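From the Murkham robotics room: the strawberry set

The strawberry task is now the main job at the Murkham site, and it will stay that way through March. The target is 400 good demonstrations, all of the same short task: pick up one strawberry from the table and put it in the pink bowl. Ebenezer Nartey is running the sessions and Amarachi Bassey is checking the recordings.

Members who remember the block-stacking set will find the routine familiar. An operator guides the arm through the whole task while the cameras and the joint positions are logged together. Each run is saved as one episode. The operator then marks it as a keep or a discard, and a second person looks at the keeps before they go into the training folder on Cluder.

Strawberries were Jaruwan Rungrueang's suggestion. The blocks were all the same size and did not mind being squeezed. A strawberry is soft and uneven, and it has leaves that can end up on any side of it. Where the fingers should close depends on how the berry is lying, and we want the examples to cover as many of those cases as we can get.

One strawberry and one bowl, from two of the camera views:

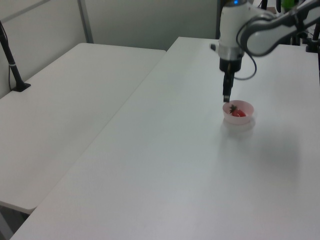
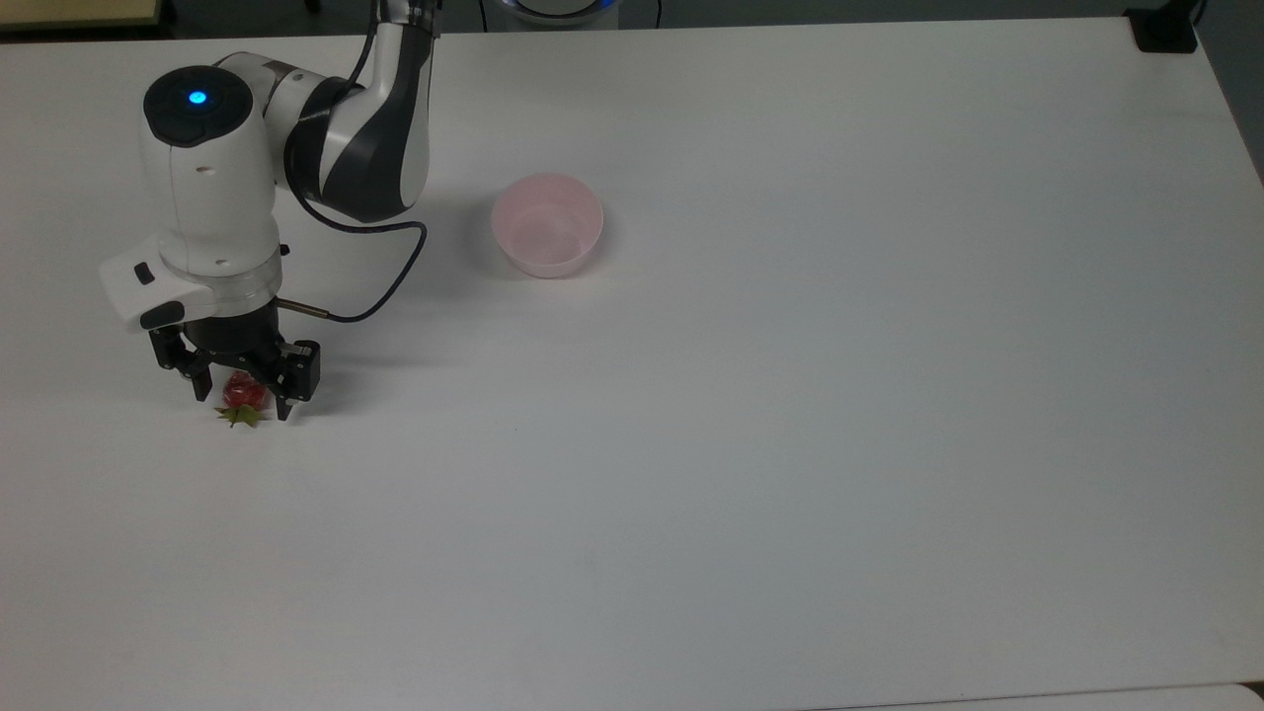 What changes between episodes

The operator moves the berry to a new spot before every run and turns it so that the leaves face another way. The bowl moves too, but less often. Ebenezer has a printed sheet of start positions and works down it in order, which has stopped people from putting the berry in the same comfortable place every time. If you are filling in for him, please use the sheet and initial it when you stop.

The gripper opening at the start is left to the operator. Magdy Ghoneim asked whether it should be fixed. We tried it both ways and the policy trained on the mixed set did better on berries it had not seen, so it stays free.

What counts as a keep

The berry has to finish in the bowl, and the bowl has to stay where it was. A slow approach is fine. A second try at the grasp is also fine, provided the operator backs off cleanly and comes in again. We want some of those in the set so the model has seen a recovery. Discard the run if the berry is crushed, if a hand comes into view, or if the arm stops for more than 3 seconds partway through. Long pauses were a problem in the block set. The trained arm learned to wait over the table and sometimes never came down.

Please write the reason for a discard in the notes field. "Bad" does not help Amarachi much.

Sessions and supplies

Sessions are 60 minutes, with one operator at a time. After that people get tired and the approach paths start to look alike. Swap any berry that has gone soft or lost its leaves, and wipe the table when you do. Juice marks show up on camera, and we do not want the model using them to find the fruit.

Yvette Thibodeau is keeping the sign-up list and still needs operators for the early slots, starting at 8 a.m. New operators do a practice session first, and none of those episodes go into the set. She also has the key to the fridge at Forcombe, where the spare fruit is kept.

When the set is complete, Magdy will train the first full model and run it on start positions left off the printed sheet. Results will be in a later issue.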